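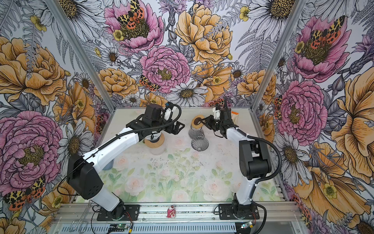 *Two robot arms on a shared rail, with a translucent cup standing in a roll of tan masking tape.*

Nolholm will apply a revised set of rules to candidate filings for its municipal court and city attorney races, under an ordinance adopted by the city council in October. The measure passed on its second reading and takes effect at the opening of the next filing period.

The ordinance lowers the number of valid signatures required on a nominating petition for city attorney to 600. It also sets a flat filing fee of $50 for both offices, replacing a fee calculated as a percentage of the annual salary. Candidates who submit a statement of indigency are exempt from the fee and must file the same number of signatures as other candidates.

For municipal judge, the signature requirement is unchanged. The eligibility section has been rewritten. Under the previous text, a candidate had to be "an attorney in practice" within the city. The new text requires admission to the state bar for at least four years before the filing deadline and residence in the judicial district, which includes Tuvholm. Time spent as a law clerk, hearing officer or staff attorney for a public agency now counts in full toward the four years if the candidate was admitted to the bar during that time.

The old wording was the subject of a challenge in the last election cycle. Mirjana Dumitrescu, then a staff attorney with the regional water district, was removed from the ballot after an objector argued that agency employment did not amount to practice within the city. The district's offices are in Tuvholm. A trial court upheld the removal, and the appeal was dismissed as moot after ballots had been printed. No appellate ruling on the meaning of the phrase was issued.

Dumitrescu, who has since entered private practice, submitted written testimony on the ordinance. She asked that the residence requirement be measured from the filing deadline and not from the date of the election, and the final text adopts that date. She has not filed a statement of candidacy for either office.

City clerk Burgi Zürcher told the council that her office would need 44 days between the close of filing and the certification of the ballot. The earlier schedule allowed fewer. The added time covers the objection period, a hearing on each objection and any request for review by the court.

"Objections have to be in writing and have to cite the line and page of each signature challenged," Zürcher said. "A general objection to a petition will be returned without a hearing."

Signature review will be recorded in Tinus, the records system the clerk's office already uses for business licenses and council minutes. Petition pages will be scanned on receipt and given a page number before review begins. Copies will be available to candidates and objectors at the clerk's counter. Street addresses will appear on the copies. Dates of birth will be redacted.

Several drafting points were settled between the first and second readings. A clause that would have barred circulators who live outside the district was removed on the advice of outside counsel. Circulators must instead sign an affidavit on each page and agree to accept service of a subpoena in the city. Another change lets a candidate correct a defective notary block within two business days of notice. Missing signatures cannot be added during that period.

The precinct of Mösli, annexed by Nolholm after the last election, is included in the district for all purposes under the ordinance. Residents there may sign petitions and may run for either office. Their time living in Mösli before annexation counts toward the residence requirement.

Petition forms printed under the previous rules will not be accepted. The clerk's office will issue new forms on request, in person or by mail, and will accept completed petitions until 5 p.m. on the last day of filing. A petition postmarked by the deadline but received afterward will be treated as late.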